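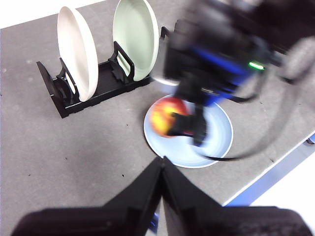
2 min read

Grevcombe's Thursday-less lunch club, as its regulars have taken to calling it after two changes of day in a single spring, has found itself a proper home at last, and it will be opening its doors in August with new tables, a new kitchen hatch and, to the delight of everyone who has ever dried up there, enough plates to go round.

The club has been feeding people in the old seed merchant's on Drumum Lane for the better part of four years, mostly on whatever crockery came to hand. Regulars will remember the soup served in pudding basins, and the Christmas when the trifle had to wait until the first sitting's bowls had been washed. That has all been put right by an appeal which began with a jar on the counter of the Farnov bakery and ended, rather to the surprise of those who put the jar there, with £3,000 in the bank.

Most of the money has gone on the kitchen itself, which has a deeper sink and a second draining board, but a good share was kept back for the table. The plates come in soft colours, white, pale mint green and light blue among them, and they are stored on edge in black slotted racks so that they can be lifted out one at a time without the clatter that used to drown out the raffle. The light blue ones have a paler raised rim, and they have already become the favourites for fruit, with a red and yellow apple looking particularly handsome on one.

Ernő Pálfi, who has cooked for the club from the beginning and still makes the dumplings himself, was keen that the plates shouldn't all match. "My mother's table was every colour you could think of, and you always knew which plate you wanted," he said, while trying to find a home for the last of the old basins. "People will have their favourites by the second week, and there will be arguments, and I shall enjoy those very much."

The club served 1,431 lunches last year from a room that seats 61 if the piano is pushed right back against the wall, and it hopes to do a good few more now that the washing-up can keep pace with the cooking. There will be two sittings, at noon and at a quarter past one, and the fruit that used to be handed round in a carrier bag at the end will be put out on the tables from the start. Much of it comes from the gardens behind Aravena Terrace, where the early apples are said to be doing nicely after a slow and rather chilly start.

Anyone who would like to come along to lunch is very welcome, whether or not they have been before, and there is no need to book for the first sitting. Those hoping for the second are asked to leave their name at the bakery by ten in the morning. The old pudding basins are free to anybody who can give them a good home, and they can be collected from the side door at any time before four. Please bring your own newspaper for wrapping.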